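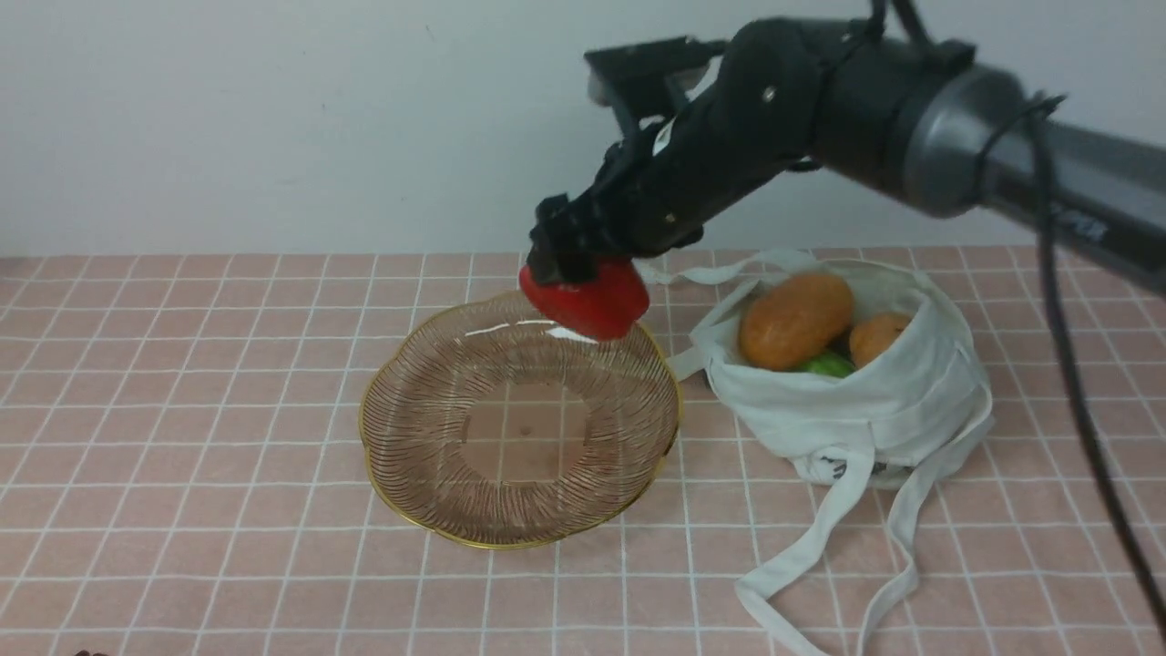

Flanagan round wire fruit basket
Item code 1377

The Flanagan is an open wire basket for fruit and firm vegetables kept at room temperature. The rim is gold and scalloped in a flower shape. The body is woven from thin wires in copper and gold tones, which curve inward to a flat, open bottom. It suits peppers, mangoes, limes and other produce that does not need a lining.

Specification
Shape: round, scalloped rim
Finish: gold rim, copper and gold body
Base: flat, open
Maximum load: 2 kg
Assembly: none
Use: indoor, table or worktop
Supplied: single basket, no liner

Placing the basket
Stand the basket on a level surface. Tile is suitable, including small square tile with grout lines, provided the lines are flush or slightly recessed. On raised grout the base may rock. Lift the basket when moving it - dragging wears the finish on the underside and can mark soft stone.

The surface underneath remains visible through the wires. Moisture and loose skins will also pass through, so the area below should be wiped when the basket is emptied. A cork or felt mat can be used on untreated wood.

Filling
Tip nothing in from a bag. Place large items first, against the base, and lighter ones above them. A bell pepper should be set on its side with the stalk clear of the wires. Berries, cherries and shelled nuts are too small for the open bottom and need a separate bowl.

Do not hang the basket by its rim. The rim is a finished edge and is not rated as a handle.

Care
Wipe with a damp cloth and dry at once. Do not soak. Not suitable for dishwashers, microwaves or ovens. Scouring pads, bleach and citrus cleaners will dull the gold finish. Juice from split fruit should be removed the same day.

Related items
Gurnham cloth tote, white, long handles. Sold separately. Machine washable, to be dried flat. The handles can be knotted when the bag is stored.
Flemis felt mat, round, grey. Sold separately.

Orders and returns
Sold by Skilico in cartons of 13 or singly. Orders placed before 1600 leave the warehouse the same working day. Unused baskets may be returned in the original sleeve. Small variations in wire tone between batches are normal and are not treated as a fault.

Trade enquiries: Lâm Hồ
Spare sleeves and returns: Diễm Văn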